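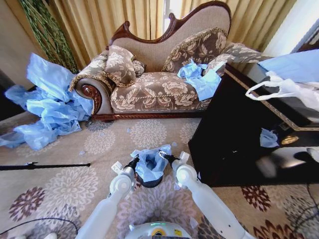
The chaise, with its carved crests and the gold braid along the seat.

Gallery: Clearing up the Rullwood sitting room

What a room to tidy! We spent a Monday on the blue plastic sheeting, and I loved every minute because it meant getting close to all that brown-and-cream damask. The cushions match the seat, the throw matches the cushions, and the curtains are a lovely golden beige. Sheeting this thin slides off everything, so we fold the big pieces in half twice and save them for the next job (the Celtlow house has 6 rooms waiting).

Plastic first, carpet after. Crumpled sheeting takes up a crazy amount of space, and the carpet gets its turn with the vacuum once the last piece is bagged! 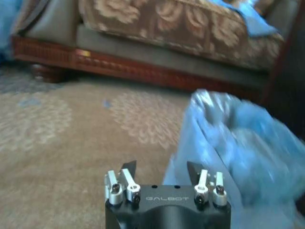
Blue plastic and carpet, down at floor level.

Quintero wrote in to say that damask should only ever be vacuumed through a piece of netting, with the brush head off, and that gold fringe does better with a soft paintbrush. Trying the paintbrush next time!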